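第五讲 地面标识、停靠位与人机共用通道

课程讲义(修订稿,供课前阅读,课上会带着大家再走一遍)

同学们好。上一讲我们把急停、限速和声光提示讲完了,不少同学课后来问我,说老师,这些东西都装在机器上,那地面还有什么好讲的呢?我很高兴有人这么问,因为我自己刚入行的时候也是这样想的。那时候我在Kendus跟着一位前辈Driss Slaoui做移动机器人的现场部署,满脑子都是导航和避障,觉得贴胶带这种事情随便找个下午就能做完。结果第一次验收,我们被退回来的意见里有一大半写的都是地面。所以这一讲我会讲得慢一些、细一些,大家多担待。

一、先说几个词

本课里说的“停靠位”,指的是地面上用标识围出来、供机器人或者推车停放的一块区域。“作业位”是人或者机器人站着干活的那一块。“通道”是两者之间用来走动的部分,原则上什么都不停。三个词在不同单位叫法不一样,Drimora的文件里把停靠位和作业位统称“格”,Aguiar那边则喜欢叫“站”。你们以后到了现场,先把当地的叫法问清楚,再写进自己的文件里,千万不要一份文件里混着用。我批作业的时候最头疼的就是这个,前一页叫“格”,后一页叫“站”,读到最后我都不知道机器人该停在哪里。

还有一点要提前讲明白:地面标识首先是给人看的。有些系统确实会用摄像头识别地面的线,但多数现场的机器人靠的是自己的地图,它并不认得胶带。也就是说,胶带画在哪里和机器人以为自己该停在哪里,是两份各自独立的信息,需要有人负责让它们保持一致。这句话请在讲义旁边画一道线,后面会反复用到。

二、布置之前要做的事

很多人一上来就拿胶带往地上贴,我劝大家先忍一忍。先把家具和货架搬到最终的位置,再把平时真正要用的东西放上去,然后请每天在这里工作的人照常走几趟。您会发现(我总是忍不住对学生说“您”,改不过来了)人走的路和图纸上的路常常差得很远。有人习惯从两张桌子中间穿过去,有人取料的时候会往后退一步,这一步往往就退进了机器人的地盘。

走完之后再用粉笔或者纸片做临时记号,让机器人低速跑一遍空程,看它在每个位置转身时外廓扫到哪里。注意看的是外廓,包括手臂、托盘和它手里可能拿着的东西,不要只看底盘。低速跑没有问题,再用正常速度跑,最后才轮到胶带出场。

带脚轮的货架要特别小心。固定货架的位置量一次就够了,带轮子的货架却会一天天地“漂”,今天被人推偏一点,明天再偏一点,每次都不多,等到有人注意到的时候,通道已经窄了一截。我的建议是给这类货架也画上自己的落脚线,并且规定停好以后要锁轮;没有锁的脚轮,就换成有锁的。

三、看一个实际的布置

我们来看一处现场。蓝色货架车在一侧,不锈钢工作台在另一侧,黄色胶带围成的方格落在中间的地毯上,一格接着一格往里排。

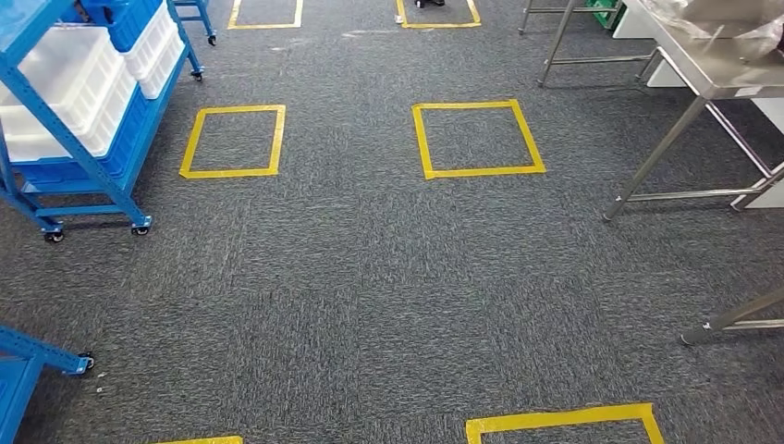 图5-1 货架车与工作台之间通道上的黄色胶带方格

请大家先自己看一会儿,再往下读。

我想请你们注意的第一件事是颜色。深灰带斑点的地毯配亮黄色胶带,对比很足,隔着一段距离也能认出来。选颜色的时候不必讲究好看,关键在于和地面拉开差距,同时全场只用一种意思。如果黄色表示停靠位,那就不要再拿黄色去圈垃圾桶。我见过一个现场,同一卷黄胶带既圈机器人,又圈灭火器,又圈“此处请勿放东西”,新来的人站在中间完全不知所措。

第二件事是胶带的走向。左边中间那一格的线条略微有点弯,右边那一格就利落一些。拐角处胶带互相搭接,有小小的鼓起。对人来说,线条弯一点不影响理解;可要是哪天有人拿这条线当基准去校对机器人的停靠位置,这点弯曲就会变成误差。所以好的做法是在每一格里另外指定一个基准点(通常取一个角),写进文件,校对的时候只认这个点。至于拐角搭接,短绒地毯上的胶带本来就比光滑地面上更容易翘边,接头的地方又厚,巡检时要弯下腰用手指按一按,不要站着看一眼就打勾。

第三件事是方格和桌腿的关系。右边中间那一格的旁边就是工作台的前腿,再往近处,最前面那一格的右后方也落着一只桌脚。桌腿细细的一根圆管,人走过去时很容易忽略,有些传感器对这种又细又反光的东西也不太敏感。遇到这种情形,要把桌腿的位置单独标进机器人的地图,并且在验收时专门测一项:让机器人在相邻的格里进出,观察它和桌腿之间的余量。

讲到这里顺便说一句地毯上的小杂物。左下角有一粒很小的白色碎屑,这么一点东西当然不妨事,但它提醒我们清洁要写进规程。胶带边缘最爱藏灰和纸屑,藏多了胶就失效。清洁和检查放在同一张表上做,省得两拨人各弯一次腰。

四、人与机器人共用时的规矩

下面这些是我在课上一直要求学生执行的,Prirkeck的训练场用的也大致是这一套,措辞略有不同。

人进入停靠位之前,先确认机器人处于停止状态,并且让操作员口头答复。只看指示灯不算数。

操作员答复之后、人离开之前,操作员不得离开控制位置,也不得切换任务。哪怕只是去倒杯水,也请等一等。

方格内不放物品。临时放一下也不行。料箱满了没有地方搁,应该去找负责料架的人,不要搁在地上的空格里。

工作台上的塑料袋、包装膜之类轻而透明的东西,用完即收。透明材料对视觉系统很不友好,滑到地上还会缠轮子。

货架最下层的料箱不得探出架子外沿。人一般不会去看膝盖以下的高度,机器人的底盘却恰恰在那个高度经过。

两个人同时在通道里的时候,由离控制位置近的那一位负责喊话,另一位只需要回应。我们试过让大家都喊,效果很糟糕,喊成一团反而谁也听不清。

五、变更与记录

标识贴好以后,真正的麻烦才刚刚开始。现场总要变的:来了新货架,桌子要换个方向,某个料箱换了尺寸。每一次变更都要回答两个问题,一是胶带动不动,二是机器人地图动不动。只动其中一样而不动另外一样,就必须写明理由并签字。

记录不必写得漂亮,可是要写全。格的编号、基准点在哪个角、最近一次校对的人和结果、胶带有没有重贴,这几项缺一项我都会退回去。Driss当年带我的时候,文件夹里有一份检查表一共94行,我抱怨太长,他也不生气,就让我挑掉自己认为没用的。我挑了一个晚上,最后只划掉了2行,第二天其中1行还被他添了回来。

旧胶带要揭干净再贴新的。在旧线上叠一层新线,或者旧线留着、旁边再来一条,都会让人犹豫,而人在机器人旁边犹豫是很不好的习惯。地毯上残胶难清理,请耐心一点,先用温和的清洁剂在不显眼的角落试一小块,确认不伤地毯再大面积处理。

六、课前准备与作业

请每个小组(5人一组,名单沿用上次的)选一处自己能进得去的工作区域,实验室、仓库一角、打印室都可以,画一张平面草图,标出停靠位、作业位和通道,并且标出所有带脚轮的家具。草图手画就行,不要花时间美化。

然后写一份不超过7条的现场规矩,每一条都要让一个第一天来上班的人读得懂。写完以后,请找一位没有上过这门课的朋友读一遍,把他读不明白的地方原样记下来,一起交上来。这一部分我看得最仔细,分数也给得最大方。

草图请保留原件,六月的实操课我们还要用它来贴真正的胶带。胶带和卷尺由我准备,大家穿方便蹲下的裤子来就好。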